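Home Guides Kitchen Bread Basics Search

How to start and keep a rye sourdough

I baked with packet yeast for years and loved it, and then Annelies Strebel handed me a spoonful of her rye starter in a jam jar and that was the end of packets in my house! Rye is the friendliest flour to begin with. It ferments fast, it forgives you when you forget it, and it smells wonderful (a bit like apples, once it gets going).

What you need

A clean glass jar with a loose lid, whole rye flour, tap water and a kitchen scale. Please do use the scale – cups of rye vary so much that you'll be guessing every morning.

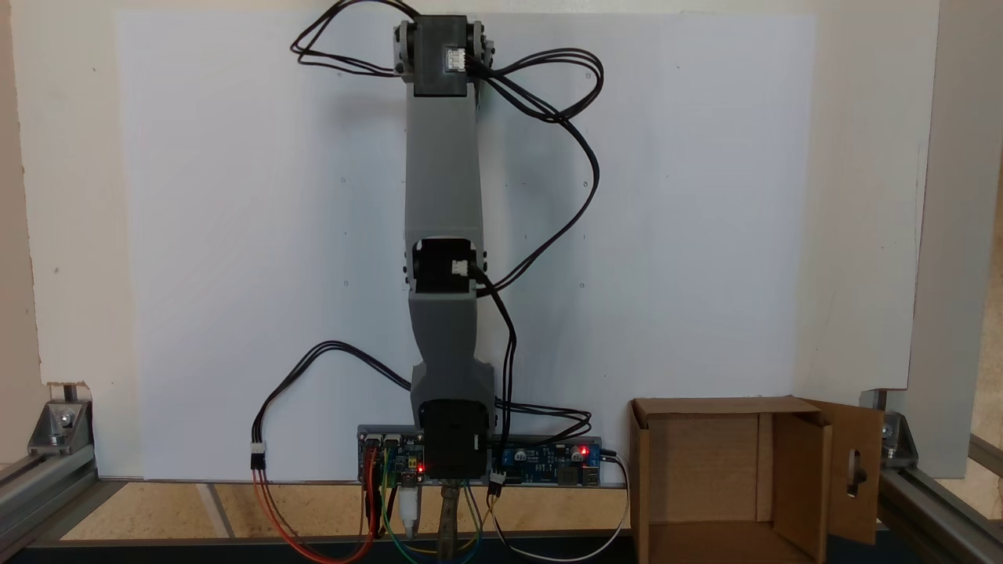

Flour first, then. Buy the plainest whole rye you can find, with nothing added. Stone-ground is lovely if your store has it, but I've made good starters from the cheapest bag on the shelf. If your water smells strongly of chlorine, leave a pitcher of it out overnight before you use it.

Days one to five

1. Stir 50 grams of rye flour and 50 grams of lukewarm water together in the jar. It should look like wet mortar. Set the lid on loosely and leave it somewhere warm.

2. Next day, stir it and leave it alone. You may see a few bubbles, or nothing at all.

3. On day three, throw out half and feed what's left with another 50 grams each of flour and water. It can smell pretty awful at this stage, like old cheese. Keep going!

4. Repeat on day four. Put a rubber band around the jar at the level of the starter so you can tell how far it climbs.

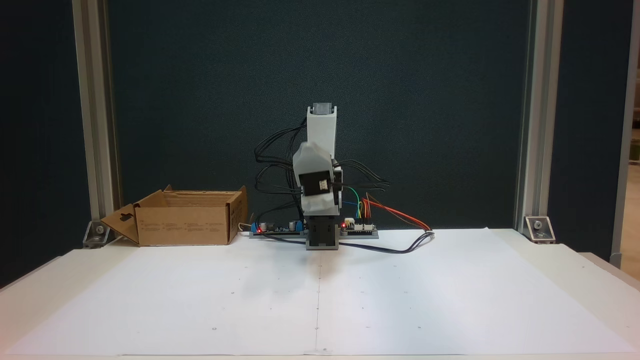 5. Feed it once more on day five. A starter that doubles between feedings and smells sharp and fruity is ready to bake with. Mine took 11 days one December when the kitchen was freezing, so don't give up on a slow one.

Keeping it going

Once it's lively it can live in the fridge. I feed mine once a week: a spoonful of old starter, 50 grams of flour, 50 grams of water, a couple of hours on the counter and back in it goes. Gray liquid on top just means it's hungry. Pour it off or stir it in, then feed. Fuzzy mold, or any pink or orange streaks, and the whole jar goes in the trash.

The night before you bake, take out a spoonful and feed it 100 grams each of flour and water. By 7 a.m. it should be puffed up and ready to go into the dough. Save a little for the jar before you mix – I forgot once and had to go back to Annelies for another spoonful.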